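Running your email list from the kitchen table

Posted 5 October 2025 in Home Business Tips

Plenty of small businesses do their marketing at home between other jobs. These tips are for anyone who sends a newsletter from the same table where the family eats tea.

Keep one folder for the list. Sign-up slips, market-day cards and phone notes all go in it, and they get typed up on the same night each month. Don't add anyone who only bought something and never asked for email. Keep the slips after you've typed them up, as they are your record of who said yes.

Write the subject line last. Read it on your phone before you send. If the end is chopped off, shorten it. Ours are kept under 60 characters and most are a good deal shorter.

Send one message about one thing. When we put the April class dates, a sale and a recipe in the same newsletter, hardly a soul clicked on the dates. The next one had the dates and a booking link, and the Marnora class filled.

Clean the list twice a year. Ours went from 2114 addresses to 2045 after the last tidy. Take out the ones that bounce, then write to people who haven't opened anything in a long while and ask if they want to stay. No answer after 2 tries means they come off.

Check the unsubscribe link yourself. Sign up with a spare address, get the newsletter, click the link and see what happens. It should take one click and no password.

Set up a proper spot, even if it has to be packed away by dinner. A tray with the laptop, charger, notebook and sign-up folder can be lifted off in one go. Wipe the table first and let it dry before the papers go down.

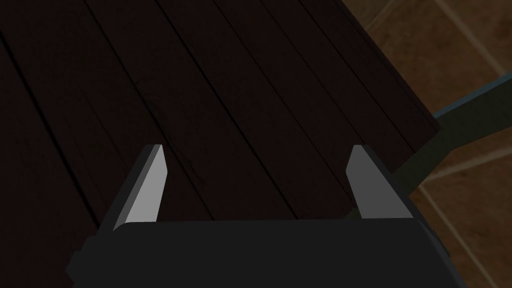
Vollis wrote in to say that twice a year is too often for a seasonal trade, and that people who only buy at Christmas look dead on the list by spring. Fair point. If your customers come once a year, wait a full year before you take anyone off, and tag the Christmas buyers so they don't get caught up in the tidy.

Save a copy of the list before any big change. Put the date in the file name and keep it somewhere other than the laptop.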